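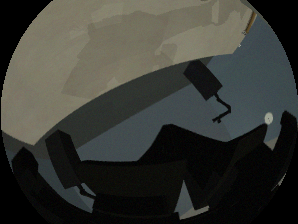

# Second-Half Fatigue and Pressing Intensity in an Amateur Soccer Side

Group report, Sports Analysis Project
Latrice Okafor, Jhair Cuervo, Suqin Dong
Supervisor: Silvana Godoy

## 1. Background

Flavine is an amateur team in a regional men's league. It plays a 4-3-3 and tries to win the ball in the opponent's half. In the season before this project the team conceded most of its goals after halftime, and the head coach, Greer MacRitchie, put this down to tired legs in midfield. The aim of the project was to test that view with match data.

Two questions were set:

1. Does the team press less often in the second half than in the first?
2. If so, does the drop start with the forwards or with the midfield three?

## 2. Data

Three home matches were coded from video: against Zamolen (won 2-1), Nullumora (drew 1-1) and Todorova (lost 0-3). All were played in March on the same artificial surface, with a 3 p.m. kickoff. Away matches were left out, as the video from those grounds did not show the far touchline.

Each match was split into 15-minute blocks. Stoppage time was added to the last block of each half, and block totals were then scaled to 15 minutes. For every opponent possession we logged the following:

- zone of the pitch where the possession started (six zones, numbered from Flavine's goal)
- number of opponent passes before the first defensive action
- role of the player making that action
- outcome (ball won, foul, throw-in, pass completed)

A press was counted when a Flavine player closed to within an estimated 3 meters of the ball carrier in zones 4 to 6, moving toward the ball at a run. Walking or jogging toward the ball was not counted. The final sheet held just under 4,000 coded events.

## 3. Coding reliability

Cuervo and Dong coded the first 30 minutes of the Zamolen match separately. Agreement on whether an event was a press was 94 percent. Most disagreements came from wide areas, where a fullback stepping up to mark and a fullback stepping up to press look much alike. We settled these by adding a rule: the fullback's run has to begin before the receiver's first touch. The opening 30 minutes were then recoded by both under the new rule, and the remaining footage was divided between them.

Okafor handled the spreadsheet and did not code any video.
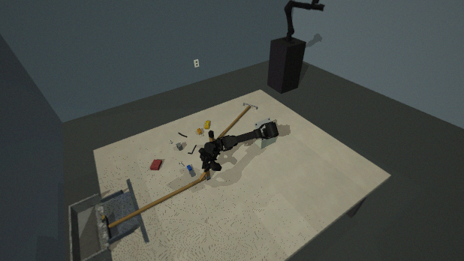
Player roles were taken from the starting lineup and changed only when a substitution or a clear switch of shape took place. In the Todorova match Flavine went to two forwards after the second goal – the left winger moved into the center and the left midfielder covered the flank. From that point the left midfielder was coded as a wide player.

## 4. Results

Pressing fell after halftime in all three matches. The fall was smallest against Nullumora, where the score was level for most of the second half, and largest against Todorova.

The timing did not match the coach's view. In two of the three matches the forwards' press count dropped first, in the block starting at 45 minutes. The midfield count held steady until the block starting at 60 minutes and then dropped. In the Zamolen match both lines dropped in the same block, shortly after Flavine took the lead.

Opponent passes before the first defensive action rose over the same periods. Presses made by a midfielder without a forward ahead of him won the ball less often than those made by two lines together.

## 5. Discussion

The results fit a pattern in which the front line stops closing down the center backs and the midfield is left to press alone over a longer distance. Tired midfielders may still be part of the problem. We had no heart rate or GPS data and cannot separate fatigue from a tactical choice to sit deeper. The score is a further factor, most clearly in the Zamolen match.

Three matches is a small sample, and one of them was a heavy defeat.

## 6. Suggestions for the team

Replace at least one forward by the 60th minute in matches where the press is to be kept up. If no forward is available on the bench, drop the starting line of the press to the halfway line at the restart and tell the midfield the new trigger – a pass from center back to fullback.

## 7. Further work

The code sheet could be used for away matches if a second camera position is found. We would also record the goalkeeper's distribution, which was left out here and affects how often the forwards have anything to press.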